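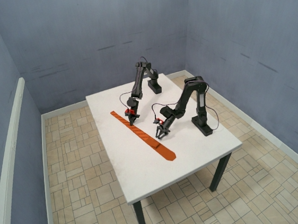 Mallura, July

Flemine is a word processor for desktop computers, developed by the software firm Zaltska. It is used mainly in small offices, law practices and publishing houses that handle long documents with many footnotes. The program reads and writes its own file type and can also open rich text and plain text files. This article covers the main program and a long-running fault in its line spacing, usually called the footnote drift problem.

History

Flemine began as an in-house editor called Toprak, written to prepare printed manuals. The first version had no toolbar and was run almost entirely from the keyboard. Toprak was later rewritten with a graphical window, and the new program was sold under the name Flemine from version 2 on. Some menu files in the install folder still carry the older name, and macros recorded in Toprak will run in every version up to 4 with small changes.

Version 4 brought in a new layout engine. Pages were no longer laid out one at a time as the user scrolled, and the whole document was measured when it was opened. This made the page count in the status bar reliable, but it also slowed down the opening of large files. Version 5 moved part of that work to the background and added side-by-side comparison of two drafts.

Features

Flemine stores text and formatting in separate parts of the file. A style sheet can be swapped without touching the text, and several documents can share one sheet. Footnotes, endnotes and margin notes are kept in numbered lists and can be moved from one list to another. The search box accepts wildcards and can be limited to a single style, so that a user can look for a word in headings only.

The spelling checker uses plain word lists that can be opened and edited in any text editor. There is no grammar checker. Tables are supported, but a table cell cannot contain another table, and a row cannot be split across two pages. Tracked changes are marked by color and by the initials of the editor. When a file is saved as rich text, the marks are kept but the initials are lost.

Footnote drift

The footnote drift problem appears in version 4 and in the first release of version 5. In documents of more than 300 pages, the space between the last line of body text and the first footnote grows slightly with each page. The change is too small to see early in a document. Near the end it can push a line of body text onto the next page, which throws off the index and any cross-references typed by hand.

The cause is a rounding error. The layout engine measures the height of the footnote rule and carries the leftover fraction forward to the next page when it should be dropped. Files made in Toprak and converted later are affected in the same way, as the fault is in the display and print code and not in the file itself. The listing for the fault in Zaltska's support database is number 114. 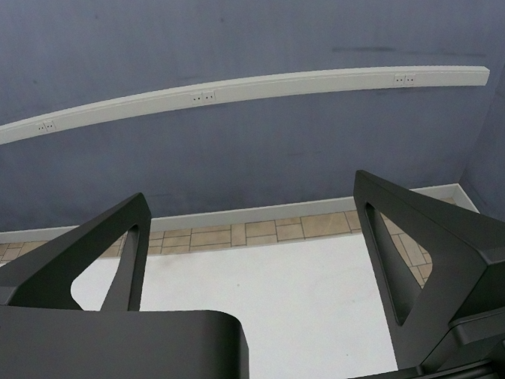 Eylül Oral replied on the Zaltska support board that the index in her file came out right after she set the footnote rule to "None" and put in a paragraph border in its place, but that she had to do this again each time the style sheet was reloaded. Other users reported the same result. The border method does not work in two-column layouts, where the border is drawn across both columns.

A second workaround is to split the document into parts and link them with the Master File command. Page numbers then continue from one part to the next, and the error starts again from zero in each part. Berwyn Pumphrey posted a macro to the same board that makes the split at chapter headings. It needs the heading style to be named exactly as it is in the default sheet.

A fix was included in the first update to version 5. It was listed in the notes under printing, and many users did not connect it with the fault. Version 4 was not updated. A document last saved in version 4 must be opened in the updated program and laid out again with the Rebuild Pages command before the correct spacing is shown. Page breaks put in by hand to hide the drift stay in the file and have to be taken out one by one, or with a search for the break character.

File format

The Flemine format is a compressed folder holding a text file, a style sheet and a folder of linked graphics. The text file can be read without the program if the folder is unpacked. Files saved in version 5 open in version 4 with comparison data removed. Versions before 4 cannot open them at all.

See also

Rich text
Style sheet
Toprak (editor)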